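Hello, and thanks for stopping by. If somebody sent you a link and said "just read the README," I'm sorry in advance, because I do go on.

# Harkard Coat Notes

A plain-text collection of care, mending and storage notes for winter outerwear, kept by Shirley Vachon with a great deal of help from Aníbal Guzmán. There are 2,370 entries at the moment. Each one records a single thing done to a single garment: a wash, a patch, a zipper swap, a season in a closet, whatever it was.

Last full tidy-up: 24 September 2025

## How this got started

I ran the mending table at the Harkard coat exchange for a good many winters, and I kept my notes on index cards in a recipe box. When Aníbal joined he asked whether he could type them up, and I said he was welcome to try if he could read my handwriting (he mostly could). The first 400 entries come straight from those cards, which is why they're shorter and crankier than the later ones. I've left them alone apart from fixing the spelling of "gusset," which I got wrong for longer than I'd like to admit.

Everything after that was typed in at the table, usually the same evening. We don't record who a coat came from or who took it home. If you find a name in there that isn't mine or Aníbal's, please tell us and we'll take it out.

## What's in the folder

- `entries.csv` – the main file, one row per job
- `cards.csv` – the index card entries by themselves, for people who want only those
- `words.md` – our glossary, with the regional words we've run into for the same thing
- `shops/` – notes on thread, patches and zipper parts

The two CSV files share the same columns, so you can stack them, but don't! The card entries are already in the main file, and you'd have them twice.

## The columns

| Column | What it holds |
|---|---|
| `id` | A number. Gaps are entries we pulled. |
| `garment` | Parka, puffer, wool coat, rain shell, vest, snow pants, other |
| `fill` | Down, synthetic, mixed, none, unknown |
| `shell` | Our best guess at the fabric when the label is gone |
| `job` | Wash, dry, patch, seam, zipper, snap, storage, other |
| `outcome` | Good, fair, poor, or blank |
| `notes` | Free text, sometimes a lot of it |

A blank in `outcome` means the coat went out the door before anyone wrote down how it looked. It doesn't mean the job went badly. Please don't turn the blanks into "poor," as one kind reader did when making a chart, and which gave my zipper work a terrible reputation for the better part of a spring.

The `fill` column deserves a word of caution too. Labels fall off, or get cut out by people with itchy necks, and it's hard to tell a good synthetic from a tired down by squeezing it. When we weren't sure we put "unknown," and there are more of those than Aníbal would like.

## Puffers, since that's what most folks ask about

Quilted coats take up more of the file than anything else, and I'd start there if you're new. The stitching that makes the channels is what holds the fill where it belongs, so a popped seam is worth closing before you wash. Match the thread as well as you can, keep the stitches short, and go back through the old needle holes if they'll hold. Fresh holes in a down coat are an invitation to feathers.

For the wash itself, our usual routine goes like this:

1. Empty the pockets, then check them again.
2. Close every zipper and snap.
3. Follow the label if there is one. If there isn't, cool water and a gentle cycle.
4. Rinse 2 times.
5. Dry on low, stopping every so often to break up the clumps by hand.
6. Leave it out flat overnight before you put it away.

Step five is the one that tries your patience. A thick coat can feel done on the outside while the fill is still damp in the middle, and the smell you get from putting it away like that is not one I'd wish on anybody. Press the panels between your palms, especially under the arms and down around the hem.
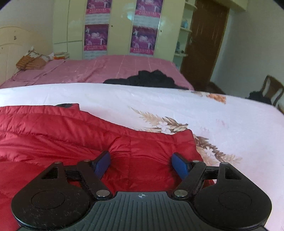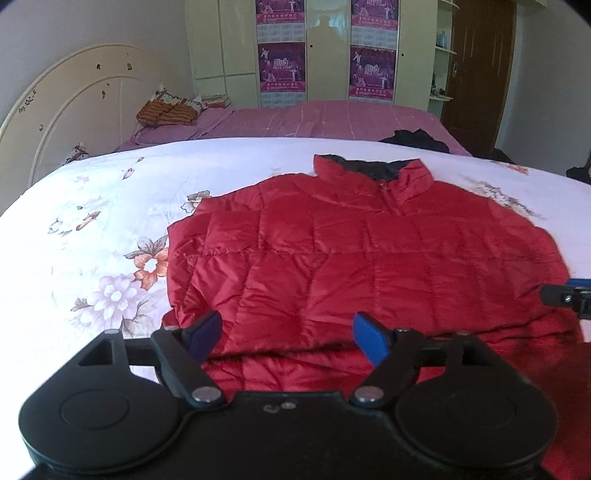 Storage is its own argument at our house. I like a coat hung up on a wide hanger with room on either side, and Aníbal folds his loosely into a cotton bag. The entries don't settle it. What they do show is that squashing a puffer into a small sack for a whole summer is hard on it, and that plastic bags are a poor choice anywhere with a damp closet. We put most things away in April, which is late for some of you and wildly hopeful for others.

## Patches and tape

We've used two brands enough to have an opinion. Clatoner patches are the stiffer ones and do nicely on snow pants and cuffs. Elik tape is softer and sits better on thin shells, although it wants rounded corners or it'll start lifting. Round the corners on everything, come to think of it. Neither company has given us so much as a sample, and I paid for all of it out of the button jar.

## Known problems

- Four entries have a `job` of "see back." The backs of those cards are lost.
- Rain shells are thin on the ground. We don't get many, and the ones we get are usually past saving.
- Everything was done in one cold, dry town with home machines. Drying notes from us may be too cheerful for you if you live near the coast.
- "Fair" meant something stricter on the cards than it does now. I've mellowed.

## The Brennan branch

There's a second copy of this folder called `brennan`, which is where Aníbal is trying to split `notes` into smaller columns. It's a good idea and it's a mess right now. Use the main copy unless you enjoy that sort of thing – and if you do, he'd love to hear from you.

## Using it and adding to it

Copy it, print it, tape it up over your washer. If you pass it along, we'd appreciate it if you kept our names on it and mentioned what you changed. To add entries of your own, send them as a separate file with the same columns, and leave `id` empty so I can number them. Long notes are welcome. I read every one, generally with a cup of tea and something in my lap that needs a button.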